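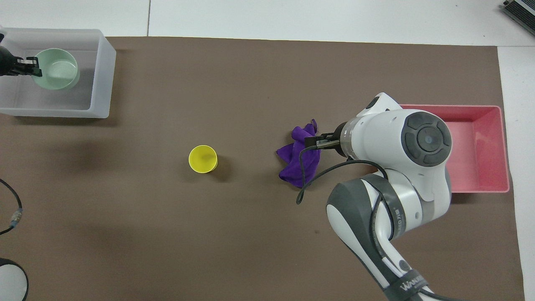
Drying dishes: cloth, rack or leave them in the sink?
Grundside Tenants Board > Kitchen and household

nahuel_g
Posts: 61
Good evening to all. I moved in August to a shared flat in Grundside, with four other persons, so we are 5 in a very small kitchen. Since the first week we have the same discussion about the dishes. Two of us wash and dry by hand with a cloth, immediately after eating. The others wash and leave everything on the counter until the next day. In the morning there is no place to cut bread.
I would like to propose a rule, but I want first to hear how other shared kitchens do it. Please consider that we have no dishwasher and the landlord does not permit to drill in the wall.
Nahuel

trini.herrera
Posts: 158
Hello Nahuel, we had this same problem in my last flat. What helped us was a rack that goes over the sink, so the water falls down directly and the counter stays free. It has two feet that stand on both sides, no drilling. You must measure your sink before, ours was a bit too wide and I had to return the first one.
I am against the cloth. In a shared flat the cloth is used for the hands, for the table, for the floor, and after that for the glasses.

Sugeng S.
Posts: 5
I don't agree with Trinidad. The problem is with people who use one cloth for everything. In my family every cloth has its color and its hook, and it goes to the wash every second day at 60 degrees. With a dry, clean cloth you finish the dishes of five people in a few minutes and the kitchen is free.
Air drying also leaves spots on the glasses. The water in Grundside is very hard.

trini.herrera
Sugeng, I believe you that it works in a family. With flatmates, who washes the cloths every second day? In my flat it was always me.
For the spots you can put a little vinegar in the rinsing water. I do it with the wine glasses only, for the rest I don't care.

santino_v
Posts: 61
I live in the Hamdy building, third floor, kitchen of the size of a closet. We had the over-sink rack and I did not like it. When somebody cooks pasta and wants to pour out the water, first he must move all the plates. Finally my flatmate broke a big bowl this way.
Now each person has one plate, one bowl, one cup and one glass, in his own color. The rest is in a box on top of the cupboard, for visitors. If your cup is dirty, you wash it or you drink from your hands. The mountain of dishes cannot grow any more.

nahuel_g
Santino, I like this idea, but we have one flatmate who cooks for everybody and needs many pots. How do you manage the pots?

santino_v
The one who eats washes the pots, the cook does not wash. If the cook eats alone then he washes, of course. Pots are dried on the stove, upside down, when the plates are already cold. Please be sure they are cold, I have melted a handle.

hawi_tamiru
Posts: 158
I want to say something against the rule of one plate per person. We tried it in Wekum and it felt like a hostel. You could not invite a friend for coffee without taking down the box. After 2 weeks everybody was taking from the box and we were at the beginning again.
What worked for us was an hour. At 9 in the evening the counter has to be empty. If you air dry or use a cloth or a hair dryer, it is your own decision. Before 9 nobody may complain, after 9 everybody may complain.

Sugeng S.
And the person who comes home from work at 10 and eats then?

hawi_tamiru
This person dries his own plate and puts it away. It is one plate, Sugeng.

Sugeng S.
With a cloth, I suppose.

trini.herrera
With a clean one, please.

nahuel_g
Thank you for all the answers. Yesterday we talked in the kitchen and decided to try the hour of Hawi, but at 10, since two of us have late shifts. I also bought cloths in two colors, blue for dishes and gray for hands. Trinidad, I measured the sink and the rack would fit, so if the hour does not work I will ask you for the name of the shop.

trini.herrera
It was the household shop next to the Skumville station. Take the receipt with you, they are strict with returns.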